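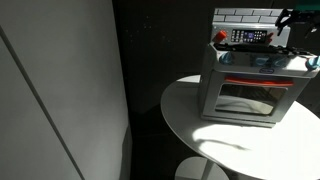

Week 4: Pretend play and what children do with it

Right, last week we finished on sensorimotor play (banging, mouthing, dropping the spoon forty times) and I promised we'd get on to pretending. These notes cover Tuesday's lecture plus the bits I rushed at the end because the projector was sulking.

Pretend play usually starts in the second year. At first it's all about the child's own body - drinking from an empty cup, closing the eyes and "sleeping". Then it moves outwards. Teddy gets the drink, teddy goes to bed, and a bit later teddy is cross about going to bed. I love that last stage! The doll has stopped being something you do things to and has feelings of its own.

Object substitution is the term you need for the essay. A child picks up a block and says it's a phone. Younger children find this easier when the stand-in looks something like the real thing, and by three or four most of them will happily use a shoe, or nothing at all. So have a think about realistic toys. Do they help? My own view is that they help the little ones get going and matter much less later on, but you'll find people in the reading who disagree with me and you're welcome to side with them.

Scripts next. A script is a child's idea of how an event normally goes: shopping, bath time, making tea. Cooking is a lovely one to watch for because nearly every child has seen it done, and they bring their own household's version with them. In the Bomby nursery transcripts (handout pages 258 to 263) two girls argue over whether you wash up before or after pudding. Read the whole argument, please, and mark every place where one of them steps out of the story to sort out the rules. We call that metacommunication, and there's more of it than you'd expect.

On the observation task: 10 minutes, one child, in your placement setting. Write down what they say and do first, and leave what you think it means for the right-hand column. "Stirs, looks up, says 'too hot'" is fine. "Enjoys cooking" isn't, at least not on the left. Use initials only, and check your setting has signed the consent form before you go in.

Reading for next time is the Phelan chapter on social play, plus the short Jovitz piece if you have the energy. Bring your observation sheets, even the messy ones.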